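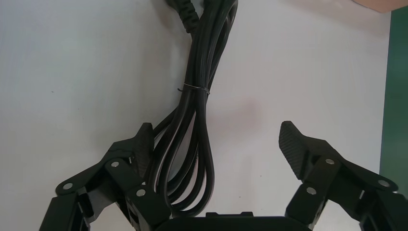 Prumix builds scoreboards for football grounds too small to have a sponsor for theirs, and on Thursday it let 16 of us from the county clubs in to look. Coffee came first, then a long talk on brightness. I learnt that a scoreboard is mostly cabling, and that even a black power cable looks well behaved with a grey-white twist tie round its middle. Ours at home is held up by tape and Leif Bisgaard.
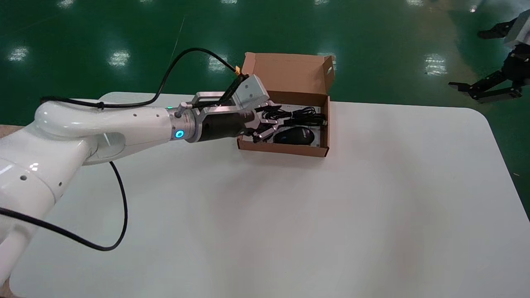
The white arm

Hanne Hallgrímsson put 95 minutes on the clock and scored 13 goals for the visitors. Our lot took it badly. The panel can be read from 171 metres, so at our ground it can be read from the bakery.

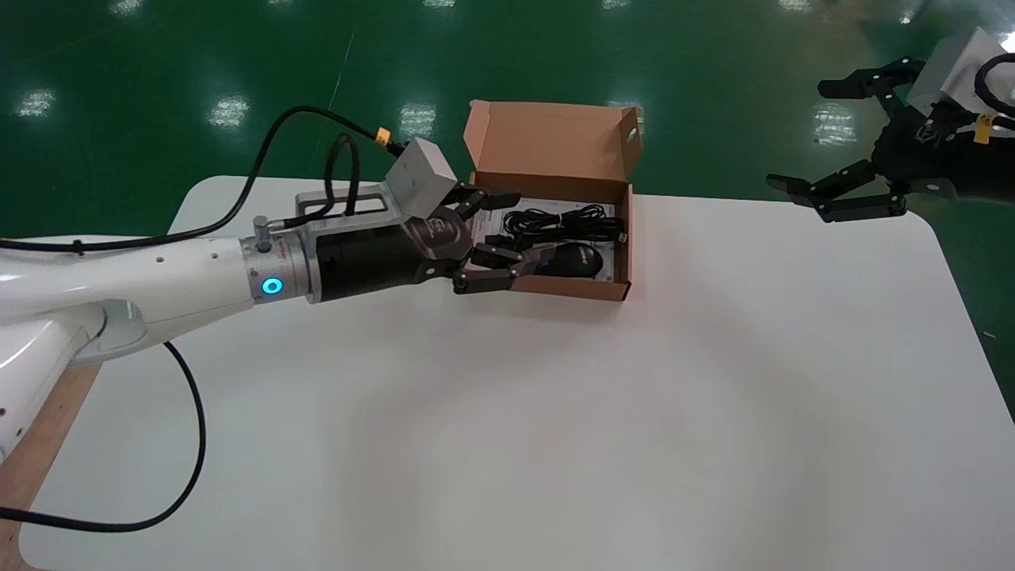
Photo: Preben Holst

Prices were discussed after lunch, when we were weaker. The Flavach model is the cheap one and shows the score. The dearer one also shows the scorer's name, provided it's short. Gunnlaugur Eskildsen asked how short and was given a leaflet.

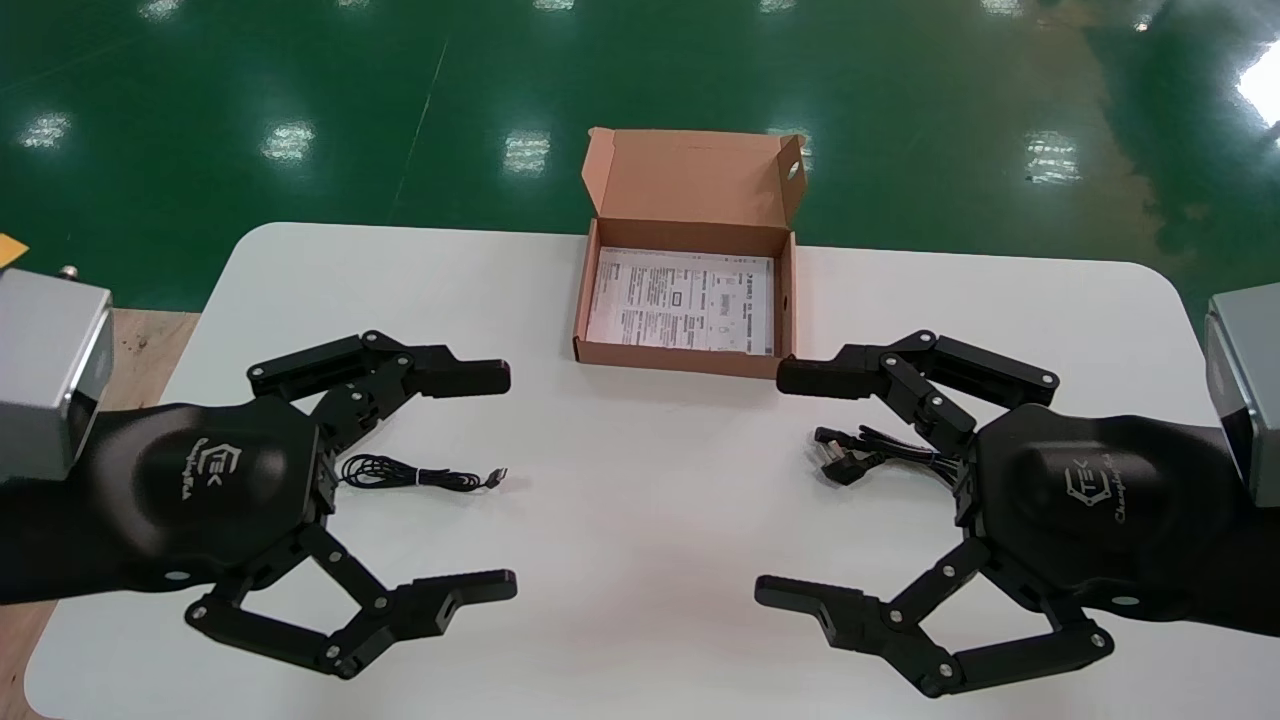 Two grippers across a white table. Photo: Halfdan Lund

We've asked for a quote on the Flavach, delivered by August.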